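Sindent Adds Saturday Linen Pickup for Tanow Hotels

TANOW - Commercial laundry and washroom supplier Sindent will begin collecting linen and hand towels on Saturday mornings, the company told customers this week. The service starts in December and covers hotels, restaurants and clinics inside the city.

Until now, trucks have run on weekdays only. Operations manager Helju Kalniņš said kitchens and small hotels had been asking for a weekend stop for two years.

"They fill their bins on Friday night and then have to store them until we come," she said.

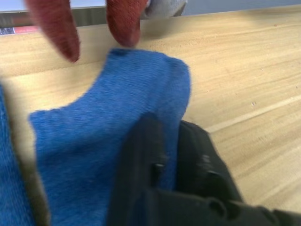
A blue knitted sock on a wooden tabletop.

Two trucks will work the new route, with the first stop at 6 a.m. Clean items will be returned within three days. Customers with a current contract can add the pickup without a new agreement, but there is a minimum load of 100 pounds per stop.

Omid Najafi, who manages the Yule Hotel, said he plans to sign up for the winter season and decide in spring whether to keep it.

Soap and paper refills will still be delivered on weekdays. Requests for the Saturday route go through the Sindent billing office.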